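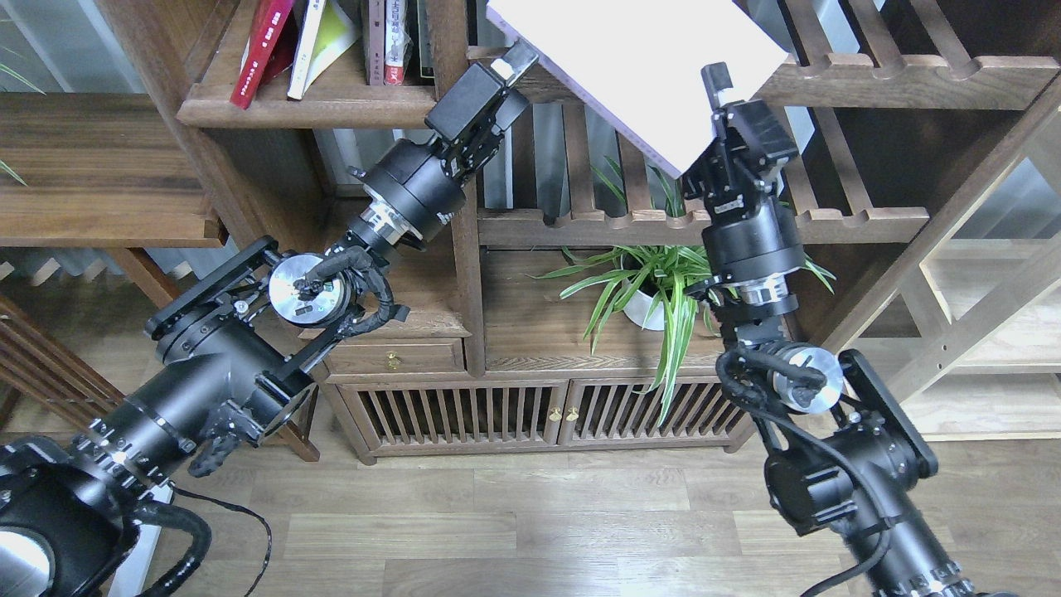

Parkitau Hall House Group
Minutes of the February meeting
Held in the meeting room, 7.30 pm

Present: nine members. Apologies: two.

1. Minutes of the last meeting
Accepted with one correction. Item 4 should have read "the side door", not "the back door".

2. Matters arising
The side door has been rehung and now closes. The key to the meter box is still missing. Agreed to ask Clirthorpe Hardware for a price on a new lock if it has not been found by the next meeting.

3. Shelving unit
The dark walnut-coloured shelves were discussed at length. Two members would like them moved to the long wall so the whiteboard markers and the craft supplies can be kept together. Others thought the unit was fine where it is and that moving it would block the heater. A vote was taken and the unit stays.

It was agreed that the shelves need sorting all the same. Heavy things are to go on the lowest tier – ring binders, the urn, the box of extension leads. The top tier is for things used once or twice a year. Each user group will have its own part of a shelf with a label on the front edge. Anything unlabelled at the end of March will be offered to members first and then taken to the op shop.

A question was asked about fixing the unit to the wall. One member has brackets at home and will check whether they suit. If not, up to $100 may be spent on brackets and screws.

4. Large white board
The quilters asked whether the large white board could be kept in the meeting room for good. They want it for laying out blocks. The history group would also like to use it for their autumn display, with pictures fixed to it using removable tabs only. No drawing pins and no packing tape.

Agreed that the board stays in the meeting room and is to be put back after use. It should not be left leaning in the doorway. The history group will have it for the first two weeks of April and the quilters at other times. Other groups to ask first.

5. Storage tubs
Prices were tabled for lidded tubs. Greridix quoted $169 for the set, delivered. Vasić quoted $200 for a slightly larger set, also delivered. The larger ones may not fit between the shelves. Moved that we take the Greridix set once the gaps have been measured. Carried, one against.

6. Printing
The last box of flyers is nearly finished. Agreed to order another 1000, with the new phone number and the corrected opening hours. The colour is to stay the same.

7. Other business
The kitchen tap is dripping again. Tea towels are going home with people and not coming back – please check your laundry. The piano tuner has asked for a morning booking and can have any time before noon.

8. Next meeting
March, same room, 7.30 pm. Supper roster to be passed around beforehand.

Meeting closed at 8.50 pm.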